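Zivex Two-Arm Recording Bench: a long review after a season of plumbing tasks

Posted 4/25/26

I've put off writing this one because I wanted to live with the bench for a while first, and also because I kept thinking the next software update would change my mind about the thing I like least. It hasn't, so let's get on with it. If you're thinking about buying a Zivex two-arm bench to collect demonstrations for a learning system, and you've already read the sales page and come away no wiser, I hope this helps you a little.

We're a small shop and we gather examples for other people's models. A client tells us the job, we work out how to set it up, and our operators drive the arms through it again and again until there's enough good material to train on. Our longest job on the Zivex so far has been one we call Pleretach, which is all about water fittings: taking faucets and valves on and off threaded tees on a pipe frame, with the two arms sharing the work. We've recorded 435 episodes of it that we were happy to keep, and a good many more that we weren't.

Setup was easier than I feared. The arms bolt down to the front rail and then stay put, and I was glad of that, because an arm base that creeps over an afternoon will spoil your data without making any fuss about it. The calibration routine took us most of a morning the first time and is much quicker now that we know which screens to skip. The printed guide is thin. Keep the web version open on a laptop next to you, and read the part on joint limits twice, as I wish I had.

Driving the arms is where your money goes, and I think it's well spent. There's a nice light feel to the hand controls, and new operators stop fighting them sooner than they did on our old Trurkau bench, which I was fond of but which always felt like steering a shopping cart. Threading is still hard. You're asking a gripper with pointed fingers to start a small metal part squarely in a tee, and then let go, turn back, take hold again and keep going, and every one of those regrasps is a place where an episode can go wrong.
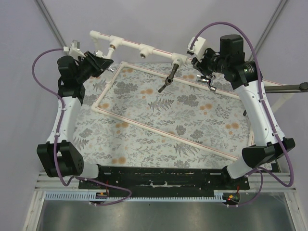

My best advice for this kind of task is to vary the starting layout more than feels natural. We began by setting everything out tidily, the same way every time, and the recordings were lovely to watch and not much use. These days we move the frame, change which tee gets what, hang one fitting and leave another lying on the sheet, and swap the sheet itself for a different print every so often. A busy floral is a very good test, by the way. A model that has only ever seen plain gray tables can get awfully confused by a few leaves.

Now for the grumbles. The cables are the big one for me. They run up along the forearms to the wrist cameras, held with ties, and you need to leave enough slack at the lower joint for the full swing without leaving so much that it catches on something. It took me several tries to get it right. I'd love to see a proper cable guide as part of the kit, and I've told them so.

Then there's the recording software. It does the basics nicely - start, stop, keep, toss - and the camera streams stay in step with the arm positions, which I can't say for everything I've used. But you can only add 16 labels to a project, and we ran out of those before our first week was through. We ended up exporting everything and sorting it in Rajan, which is a perfectly pleasant little program, though I'd hoped to do without it. Reviewing is slow, too. Scrubbing through a batch of 100 episodes to look for dropped parts is a job for a fresh pot of coffee and a comfortable chair.

Chrome is a nuisance under bright lights, and that's true on any bench. Turn your lamps down or bounce them off the walls before you start blaming the cameras. Ours are much happier since we did.

Support has been kind and fairly quick. I've written to them 2 times, once over a gripper that wouldn't close all the way and once over a license question, and both times I got a real answer from a person who had clearly read my message.

Would I buy it again? Yes, I would, for two-handed work on small, fiddly parts. If your tasks are mostly picking things up and putting them in bins, you'd be paying for a second arm you'd hardly use, and a simpler bench would suit you fine. We have another round of fittings booked for August, with longer handles and tighter threads, and the Zivex will be doing that one as well.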